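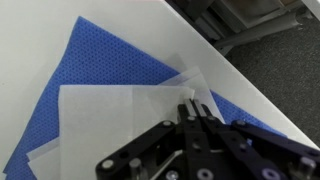 Re: [thin-sheet] Ulton parallel gripper, trial kit

On the May list Tetsuya Kikuchi wrote:

> We are looking at the Ulton kit from Wenitmont for separating
> single sheets off a stack. Has anyone run it on anything
> lighter than copier paper? The spec sheet only covers card.
> Also interested in whether the pads mark the stock.

Tetsuya,

We have the kit on evaluation at Zirkcombe. Notes so far, all on the stock pads and firmware.

Cable kit and mounting plate are fine. The supplied plate has 6 mm holes and our Furukawa adapter takes 8, so allow time for drilling or ask Wenitmont for the other plate. They have it but don't list it.

Light translucent stock can be picked if the stack is fanned. With edges squared up we got doubles too often to be useful. I have logged 1079 attempts, of which 154 were doubles or worse, nearly all from squared stacks. No marking from the pads that I can find under a lamp.

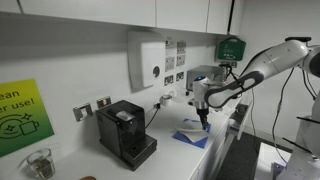 Approach height matters more than grip force. On a bare hard counter the fingertips have no give under them and a small error in Z either misses the sheet or stalls the arm. We now put a folded cloth under the work, blue in our case, which also gives the vision side some contrast against a white counter and a white sheet. A curled edge is easier to catch than a flat one, so score those separately or your numbers will flatter the gripper.

The teach software is the weak part. Waypoints are saved in the tool frame only, and renaming one breaks any program that calls it. Wenitmont support confirmed this and gave no date for a fix.

I would not buy it for squared stacks without adding an air knife. For fanned sheets it's adequate at the price. I can send the log as CSV if you want it.

Has anyone tried the softer pads?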